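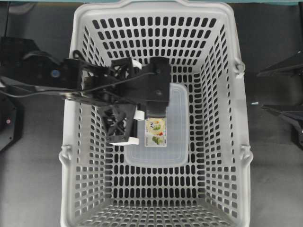 Held-out test results when the training items sit on a container inside the basket

Posted by Skerkar, Jan 8, 2022

Our laboratory is attempting to reproduce a published result on imitation learning for grocery handling. The policy was trained on 192 demonstrations with a two-arm workstation. The task is to grasp a flat food package that is lying on a clear plastic container inside a shopping basket.

The original report states that 16 demonstrations were withheld for validation, but it does not say how they were selected. When we select ours at random, the validation error is low, yet the policy performs poorly once the basket is moved to a new position on the table. Our success rate at new positions is well below the 70 per cent given in the report. We would appreciate advice on whether the fault lies with our split or with our camera arrangement. We use one overhead view and no wrist cameras.

Kirar

Your split is the more likely cause. Demonstrations recorded in one sitting tend to share the same basket position, the same lighting and the same operator habits. A random selection places near-duplicates on both sides of the division, and the validation error then tells you very little about new positions.

I would recommend withholding entire sessions. If your records do not identify sessions, file creation times are normally sufficient to recover them. Please also confirm that image normalisation was computed on the training portion only. This is a minor matter by comparison, but it is frequently overlooked.

With respect to the camera, a single overhead view gives limited information on height. A thin package on top of a transparent container is a demanding case, as the floor of the basket shows through the plastic and the rim has little contrast. A wrist view would be a reasonable addition, but I would correct the split first and report both figures.

Lại

We had the same trouble with clear tubs. Collect more data. We went to 500 and it improved.

Drostudier

I agree with Kirar on withholding sessions. The previous reply should be read with some caution, as additional demonstrations at the same basket position would not address the behaviour described. If further collection is possible, vary the position and angle of the basket between episodes and record both values in the log. The analysis is much harder to do afterwards without them.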